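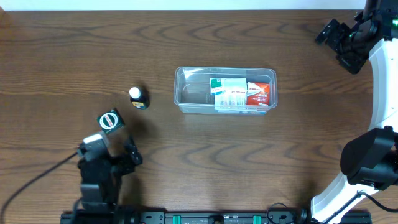 The siren test in Moffat is set for Thursday at noon, and most people I know will ignore it. They'll be looking at their phones, where the real warnings come now, mixed in with the fake ones.

In May a message went through the parent groups here saying the reservoir had been poisoned and the town was covering it up. It had no name on it and no source. By supper it had reached a group with 681 members, and the emergency line was taking calls from people who wanted to know if they could bathe their kids. The county dispatch center has two people on at that hour. One of the calls that waited was from a man whose wife had fallen down the stairs.

The sheriff wants a local ordinance that would fine anyone who passes on a false alarm up to $2000. I think it's a mistake.

Start with who would pay it. Whoever wrote the message probably doesn't live here and won't be found. The people who can be found are the ones who forwarded it under their own names, and most of them did it because they were scared for somebody. Flora Buchanan, who taught my two oldest, sent it to her sister and her church list. She took it down within the hour and wrote to everyone to say she'd been wrong. Under the draft she would owe the same as a man who made the thing up for fun.

We already have a state law against knowingly making a false report. The word "knowingly" matters, and the draft leaves it out.

Then there is the silence problem. The town said nothing that day until 9 p.m. — five hours after the first calls. The notice, when it came, was a PDF on a page that had 62 visits all of last month. People filled the gap with what they had. If they are afraid of a fine, some will also keep quiet the next time they see smoke behind the Grastier warehouse and aren't sure what it is.

I'd rather see the money go to a second phone line for rumors and a rule that the town answers within 30 minutes, even if the answer is "we're checking." Oľga Skála proposed that at the last council meeting and was given two minutes. The draft comes back for a vote next month, and the public comment period is still open.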